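Search this site Search Go

How Does a Robot Learn to Push a Block?

When I was in third grade, my uncle tried to teach me to tie my shoes by talking. "Make a loop," he said, "then go under." I got nowhere. Then he stopped talking and did it slowly in front of me, five times, and I had it by dinner.

Robots can learn a bit like that too. I work with one at our lab in Setcombe. Its name is Inga, and it's an arm bolted to a table. It doesn't have a hand. It has a rod that points straight down, and it moves things by nudging them, the way you might slide a pea across your plate with one finger (don't tell me you've never done it).

My job is to collect examples. I sit at the controls and steer the arm myself, and the computer saves everything: what the camera saw, where the rod was, which way I moved it. One go from start to finish is called a demonstration. After I'm done I write down what I was doing in plain words, like "push the red cylinder over to the blue triangle." Now the computer has the pictures, the moves, and the words that go with them.

There are green, red, yellow, and blue blocks in our set. Some are easy shapes, like a cylinder, and some are stars and hearts, which I think are the fun ones. Before each demonstration the blocks can be in a whole new arrangement. Sometimes I start with the colors all paired up, and then my job might be to split up the pairs.
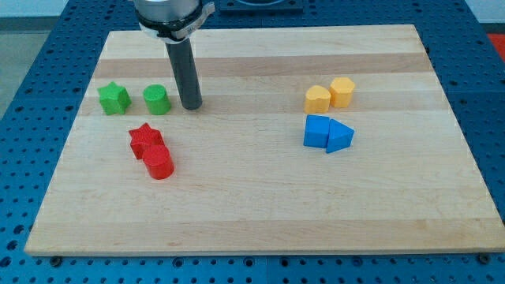

Milagros Gatchalian says the stars are the worst, and that she would rather push cylinders all afternoon. Push a star on one of its points, she says, and it spins when you wanted it to slide.

She's right about the spinning! I've had plenty of stars turn away from me. We keep a lot of those tries, though, as long as the person steering fixes the mistake and finishes the job. Then the computer gets to see what fixing looks like.

So how many examples does it take? In September we saved 899 of them. I did a lot of those in the mornings, 15 at a time, and then I'd get up and walk around, because my eyes go funny if I stare at little blocks for too long.

Next comes the part called training. The computer goes through the examples over and over. It looks at a picture, guesses which way the rod should move, and checks its guess against what the person did. At first the guesses are terrible — it wants to go left when everybody went right. Each time it changes itself a tiny bit, and the guesses get closer.

Then we put out the blocks in a way it hasn't seen, type in a sentence, and take our hands off the controls. The first time I tried this, Inga pushed the wrong block, very carefully, all the way to the right place. I cheered anyway.

Try it at home: ask a friend to close their eyes and hold out one finger. Put a few erasers on the table and guide their finger to push one of them to a corner. Do it 14 times, starting from different spots, and then let them try with their eyes open and no help from you.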